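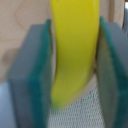 제4장 판화의 에디션: 한 장의 그림이 여러 장이 될 때

이 장에서 배우는 내용

이 장을 공부한 다음에 학생은 아래의 일을 할 수 있어야 합니다.

판화의 아래쪽 여백에 연필로 쓴 숫자와 글자를 읽고, 그 뜻을 자기 말로 설명할 수 있다.
에디션, 시험쇄, 작가 보관본, 인쇄 허가본을 구별할 수 있다.
동판화, 목판화, 석판화에서 판이 어떻게 닳는지 이해하고, 그것이 찍는 장수를 정하는 데 어떤 영향을 주는지 말할 수 있다.
오리지널 판화와 복제 인쇄물의 차이를 확인하는 기본 절차를 안다.
작은 공방의 에디션 기록장을 직접 만들 수 있다.

앞 장에서 우리는 잉크와 종이를 다루었습니다. 종이의 결, 물 먹이기, 잉크의 점도에 대한 부분이 기억나지 않는 학생은 제3장의 마지막 절을 다시 읽고 오기를 권합니다. 이 장에서는 기술에 대한 이야기가 조금 줄어들고, 그 대신 약속과 기록에 대한 이야기가 많아집니다. 판화를 처음 배우는 학생들은 이런 부분을 지루하게 느끼는 경우가 있습니다. 저도 학생 때 그랬습니다. 그러나 공방에서 일을 시작하면 하루에 몇 번씩 이 약속을 사용하게 됩니다.

들어가는 이야기: 데아크 공방의 서랍

데아크 공방은 오래된 동판화 공방입니다. 공방을 처음 연 사람은 임레 커토너였고, 그가 은퇴한 뒤에는 제자였던 기젤러 비더가 일을 이어받았습니다. 비더가 열쇠를 받았을 때 공방에는 프레스 한 대와 긴 작업대, 그리고 판화를 넣어 두는 넓고 얕은 서랍장이 있었습니다. 서랍에는 이름표가 거의 없었습니다. 커토너는 모든 것을 머리로 기억하는 사람이었기 때문에 이름표가 필요하지 않았다고 합니다.

비더는 서랍의 내용을 하나씩 꺼내어 장부에 적었습니다. 이 일은 겨울에 시작되어 이듬해 6월에 끝났습니다. 장부에는 모두 1,371장이 올라갔습니다. 그 가운데 많은 것이 완성된 판화였지만, 잉크가 고르지 않은 시험쇄도 있었고, 서명이 있는데 번호가 없는 것도 있었고, 번호가 있는데 서명이 없는 것도 있었습니다. 어떤 판화는 같은 번호가 두 장에 쓰여 있었습니다.

같은 번호가 쓰인 판화는 「강가의 방앗간」이라는 제목의 작은 에칭이었습니다. 두 장 모두 왼쪽 아래에 연필로 4/23이라고 쓰여 있었습니다. 두 장의 선은 똑같았습니다. 종이는 서로 달랐습니다. 한 장은 흰 면 종이에, 다른 한 장은 조금 누런 얇은 종이에 찍혀 있었습니다. 글씨는 두 장 다 커토너의 것이 맞았습니다.

비더는 커토너에게 편지를 썼습니다. 답장은 짧았습니다. 누런 종이에 찍은 것은 종이를 시험해 본 것이고, 친구에게 주려고 번호를 써 두었다가 잊어버렸다는 내용이었습니다. 그러니까 누런 종이의 판화는 시험쇄이고, 원래는 에디션 번호를 가지면 안 되는 것이었습니다. 비더는 연필로 쓴 번호를 지우지 않았습니다. 그 대신 장부에 사정을 적고, 커토너의 편지를 복사하여 판화와 함께 보관했습니다.

이 결정에 대해서는 공방 사람들 사이에서도 의견이 달랐습니다. 공방의 인쇄 기술자 줄러 코치시는 번호를 지우고 시험쇄 표시를 새로 쓰는 것이 더 깨끗하다고 생각했습니다. 비더의 생각은, 작가가 직접 쓴 글씨를 다른 사람이 고치면 나중에 아무도 그 과정을 알 수 없다는 것이었습니다. 여러분은 이 장을 끝까지 읽은 다음에 이 문제를 다시 생각해 보시기 바랍니다. 장의 끝에 있는 토론에서 두 사람의 의견을 자세히 비교할 것입니다.

이 장의 구성

4.1절에서는 에디션이라는 말의 뜻과 역사를 짧게 봅니다. 4.2절은 여백에 쓰는 표시를 하나씩 설명합니다. 4.3절은 판의 종류에 따라 찍을 수 있는 장수가 왜 달라지는지를 다루고, 4.4절에서는 복제 인쇄물과 구별하는 방법을 실제 확대경을 사용하여 연습합니다. 마지막 4.5절은 기록장에 대한 것입니다. 4.4절의 실습에는 확대경이 필요하므로 미리 준비해 주십시오. 학교에 있는 것을 빌려도 되고, 우표를 보는 데 사용하는 값싼 것도 괜찮습니다.

중요한 용어

에디션: 하나의 판 또는 한 벌의 판에서 같은 상태로 찍어, 작가가 인정한 판화 전체를 말합니다. 영어의 edition을 그대로 쓰는 경우가 많고, 책에 따라 '한정부수'라고 옮기기도 합니다. 이 책에서는 에디션으로 통일합니다.

에디션 번호: 판화의 여백에 분수 모양으로 쓰는 숫자입니다. 빗금 뒤의 수는 에디션 전체의 장수이고, 빗금 앞의 수는 그 한 장의 번호입니다.

상태: 판에 선을 더하거나 깎아서 그림이 달라질 때, 그 각각의 단계를 상태라고 합니다. 첫째 상태, 둘째 상태와 같이 부릅니다.

시험쇄: 판을 만드는 중에, 또는 잉크와 종이를 정하는 중에 결과를 확인하려고 찍은 것입니다.

인쇄 허가본: 작가가 보고 "이것과 똑같이 찍어 주십시오"라고 인정한 한 장입니다. 프랑스어 bon à tirer를 줄여서 B.A.T.라고 씁니다. 인쇄 기술자는 이것을 옆에 놓고 나머지를 찍습니다.

작가 보관본: 에디션과 같은 품질로 찍지만 에디션 번호에 들어가지 않고 작가가 가지는 것입니다. A.P. 또는 프랑스어식으로 E.A.라고 씁니다.

판의 폐기: 에디션을 다 찍은 다음에 더 찍을 수 없도록 판에 굵은 선을 긋거나 구멍을 내는 일입니다. 폐기한 뒤에 찍은 확인용 한 장을 폐판쇄라고 합니다.

4.1 에디션이란 무엇인가

판화의 특별한 점은 원본이 여러 장이라는 것입니다. 유화를 한 점 그리면 원본은 한 점입니다. 그 유화를 사진으로 찍어서 인쇄하면 그것은 복제품입니다. 판화에서는 판이 있고, 판에서 나온 종이가 있습니다. 작품은 종이 쪽입니다. 판은 작품을 만드는 도구라고 생각하는 것이 보통이지만, 판 자체가 아름다워서 미술관이 판을 모으는 경우도 있습니다.

그러면 몇 장을 찍어야 할까요? 옛날의 판화가들은 대부분 이 질문을 미리 정하지 않았습니다. 사고 싶은 사람이 있으면 찍었고, 판이 닳으면 선을 다시 파서 또 찍었습니다. 판이 다른 사람에게 팔려서 작가가 죽은 뒤에도 계속 찍는 일이 많았습니다. 그래서 오래된 동판화를 볼 때에는 그림이 누구의 것인지와 함께, 그 종이가 언제 찍힌 것인지를 물어야 합니다. 같은 판에서 나왔어도 일찍 찍은 것은 선이 깊고 검으며, 늦게 찍은 것은 어두운 부분이 회색으로 약해지는 일이 많습니다.

장수를 미리 정하고 번호를 쓰는 습관은 19세기 후반에 널리 퍼지기 시작했고, 20세기에 들어와서 일반적인 일이 되었습니다. 사진을 이용한 인쇄 기술이 발전하면서 값싼 그림을 얼마든지 만들 수 있게 되었고, 판화가와 화상은 손으로 찍은 판화를 그런 인쇄물과 구별할 방법을 원했습니다. 연필로 쓴 서명과 번호는 그 방법 가운데 하나였습니다.

번호에 대해 학생들이 자주 오해하는 점이 있습니다. 앞의 번호가 작으면 먼저 찍은 것이고 따라서 더 좋은 것이라는 생각입니다. 드라이포인트처럼 판이 빨리 닳는 기법에서는 찍은 순서가 품질과 관계가 있습니다. 그러나 번호를 쓰는 순서가 찍은 순서와 같다는 보장은 없습니다. 찍은 종이는 며칠 동안 압지 사이에서 말리고, 그 과정에서 순서가 섞입니다. 여러 색을 쓰는 판화라면 색마다 종이를 한 번씩 프레스에 넣어야 하므로 더 쉽게 섞입니다. 작가는 다 마른 종이를 쌓아 놓고 위에서부터 서명하고 번호를 씁니다. 그러므로 보통의 에디션에서는 어떤 번호든지 같은 가치를 가진다고 봅니다. 시장에서는 첫 번호를 좋아하는 수집가도 있지만, 그것은 취향의 문제입니다.

에디션의 크기를 정하는 세 가지 질문

공방에서 작가와 기술자가 만나면 보통 다음의 질문을 가지고 이야기합니다. 첫째, 판이 몇 장까지 견디는가? 둘째, 얼마나 많은 사람이 이 작품을 원하는가? 셋째, 종이와 시간이 얼마나 있는가? 4.3절에서 첫째 질문을 자세히 다루기 때문에 여기서는 짧은 예 하나만 봅니다.

젊은 판화가 미클로시 버시는 드라이포인트로 겨울 정원을 새겼습니다. 드라이포인트는 뾰족한 바늘로 금속판을 직접 긁는 기법입니다. 바늘이 지나가면 선의 양쪽에 금속이 밀려 올라와서 거친 가장자리가 생깁니다. 이것을 버(burr)라고 합니다. 버에 잉크가 걸려서 드라이포인트의 선은 벨벳처럼 부드럽게 번져 보입니다. 그런데 프레스의 압력과 잉크를 닦는 천 때문에 버는 금방 눌리고 떨어집니다. 버시는 처음에 큰 에디션을 생각했으나, 시험쇄를 찍으면서 정원의 나뭇가지가 점점 딱딱한 선으로 변하는 것을 보았습니다. 그는 계획을 바꾸어 네 장만 찍고 판을 폐기했습니다.

판의 표면에 아주 얇은 철을 입히는 방법도 있습니다. 철도금을 하면 부드러운 구리판도 훨씬 많은 압력을 견딥니다. 다만 도금이 선의 느낌을 조금 바꾼다고 말하는 작가들이 있고, 버시도 그런 이유로 이 방법을 쓰지 않았습니다. 철도금의 순서와 안전에 대한 내용은 부록에 있습니다. 전기와 화학 약품을 사용하는 일이므로 교사가 없을 때에는 절대로 하지 마십시오.

목판은 나무의 종류에 따라 다르지만, 대체로 드라이포인트보다 오래 견딥니다. 석판은 더 복잡합니다. 돌 위의 그림은 기름과 물의 성질을 이용한 것이어서, 닳는 것보다 화학적인 균형이 무너지는 것이 문제가 됩니다. 숙련된 기술자는 균형을 오래 유지하지만 초보자는 에디션의 중간에서 그림이 까맣게 메워지는 일을 자주 겪습니다. 이럴 때 힘으로 계속 찍으려고 하면 더 나빠지니, 찍기를 멈추고 교사를 부르십시오.

읽을거리: 클레바흐 포스터 이야기

클레바흐라는 작은 도시의 시립 화랑이 개빈 폴록의 석판화 전시를 열었을 때의 일입니다. 화랑은 전시를 알리려고 폴록의 석판화 한 점을 사진으로 찍어 포스터 3,000장을 오프셋 인쇄로 만들었습니다. 포스터의 아래쪽에는 전시의 제목과 화랑의 이름이 있었습니다. 폴록은 개막하는 날에 손님들이 부탁하는 대로 포스터에 연필로 서명을 해 주었습니다.

몇 년 뒤에 아이셤이라는 중고 미술품 가게에서 그 포스터가 액자에 들어 있는 상태로 팔렸습니다. 액자의 매트가 글자가 있는 부분을 가리고 있었고, 설명에는 "서명이 있는 석판화"라고 쓰여 있었습니다. 이것을 산 사람이 집에서 액자를 열고 글자를 발견했습니다. 가게 주인은 자기도 액자를 열어 본 적이 없다고 말하고 돈을 돌려주었습니다.

이 이야기에서 서명은 진짜입니다. 그림의 작가도 폴록이 맞습니다. 그러나 그 종이는 폴록이 돌에 그려서 찍은 석판화가 아닙니다. 오프셋 인쇄도 넓은 의미에서 석판의 원리를 이용하기 때문에, 어떤 언어에서는 두 가지를 비슷한 말로 부르고, 그래서 판매하는 사람도 사는 사람도 혼동하기 쉽습니다. 확대경으로 보면 일반적인 오프셋 인쇄에서는 색이 규칙적인 작은 점의 무늬로 나누어져 있습니다. 돌에 크레용으로 그린 석판화에서는 점이 불규칙하고, 돌의 결을 따라 흩어져 있습니다. 요즘의 인쇄 기술 중에는 점의 배열이 불규칙한 것도 있으므로, 점만 보고 결론을 내리면 안 됩니다. 종이, 여백, 기록을 함께 확인해야 합니다.

또 하나, 액자 안에 있는 판화는 절반만 본 것이라고 생각하십시오. 여백과 뒷면에는 많은 정보가 있습니다. 동판화라면 판의 가장자리가 종이를 누른 자국, 즉 플레이트 마크를 확인할 수 있습니다. 물론 이 자국을 일부러 만들어 넣은 복제품도 있습니다.

기록이 왜 필요한가

데아크 공방으로 잠깐 돌아가겠습니다. 비더가 만든 장부의 한 줄은 다음과 같은 모양입니다. 헝가리에서는 날짜를 연도부터 쓰지만, 비더는 외국의 화랑과 일이 많아서 날, 달, 연도의 순서로 씁니다.

제목: 강가의 방앗간
작가: 임레 커토너
기법: 에칭, 구리판
에디션: 23
이 장의 표시: 4/23, 왼쪽 아래, 연필
종이: 얇은 종이, 누런색
비고: 시험쇄임. 작가의 편지로 확인. 편지 사본을 함께 보관. 같은 번호의 흰 종이본이 따로 있음.
확인한 날: 24/03/2020
확인한 사람: G. V.

간단한 기록이지만 이 안에는 다음 사람이 필요로 하는 것이 다 있습니다. 특히 '비고'를 보십시오. 비더는 "시험쇄임"이라고만 쓰지 않고, 어떻게 알게 되었는지도 썼습니다. 기록을 읽는 사람은 쓴 사람을 만날 수 없는 경우가 많습니다. 근거가 적혀 있으면 나중에 다시 검토할 수 있습니다.

기록장은 종이로 만들어도 되고 컴퓨터로 만들어도 됩니다. 이 책의 실습에서는 종이 기록장을 사용합니다. 컴퓨터를 좋아하는 학생은 종이에 먼저 쓰고 나중에 옮기십시오. 공방에서는 손에 잉크가 묻어 있을 때가 많아서, 연필과 종이가 편리합니다. 데아크 공방도 지금은 '히브네스'라는 목록 프로그램을 함께 쓰고 있는데, 프레스 옆에는 여전히 공책이 매달려 있습니다.

번호와 서명은 연필로 씁니다. 잉크나 볼펜은 종이에 스며들고 시간이 지나면 색이 변할 수 있습니다. 연필은 중간 정도의 단단함이 좋습니다. 너무 단단하면 종이에 홈이 생기고, 너무 무르면 손으로 스칠 때 번집니다. 보통 왼쪽에 번호, 가운데에 제목, 오른쪽에 서명을 쓰고, 날짜는 서명 뒤에 붙입니다. 이것은 법이 아니라 관습이어서 나라와 공방에 따라 조금씩 다릅니다. 제목을 쓰지 않는 작가도 많습니다.

수업 전에 준비할 것

다음 절로 넘어가기 전에 아래의 준비를 해 오십시오.

집이나 학교, 도서관에 걸려 있는 판화 또는 판화처럼 보이는 그림을 하나 고릅니다. 액자는 열지 않아도 됩니다. 남의 것이라면 반드시 허락을 받고 보십시오.

여백이 보이면 쓰여 있는 것을 그대로 공책에 옮겨 적습니다. 읽을 수 없는 글자는 추측하지 말고 모양을 따라 그립니다.

비더의 기록과 같은 항목으로 한 줄의 기록을 만듭니다. 모르는 항목에는 '모름'이라고 쓰십시오. 빈칸으로 두면 확인하지 않은 것인지, 확인했지만 알 수 없었던 것인지를 구별할 수 없습니다.

제3장의 실습에서 찍은 자기의 판화도 가져오십시오. 잘 나오지 않은 것도 버리지 말고 함께 가져오시기 바랍니다. 4.2절에서 그것들에 알맞은 표시를 붙이는 연습을 합니다. 이미 여백에 무엇인가를 쓴 학생은 지우지 말고 그대로 가지고 오십시오.

교사에게

4.1절은 한 번의 수업으로 다룰 수 있습니다. 읽을거리는 학생들이 소리 내어 읽게 하고, 매트로 가려진 부분이 나오는 곳에서 잠깐 멈추어 다음에 무엇을 확인할지 물어보는 것이 좋습니다. 가능하면 오프셋 포스터 한 장과 진짜 석판화 한 장을 교실에 준비해 주십시오. 석판화를 구하기 어려운 학교에서는 목판화나 리놀륨 판화로 대신할 수 있지만, 그럴 경우 점의 비교는 할 수 없고 잉크의 두께와 종이 뒷면의 눌린 자국을 비교하게 됩니다. 확대경은 두 사람에 하나씩 있으면 충분합니다.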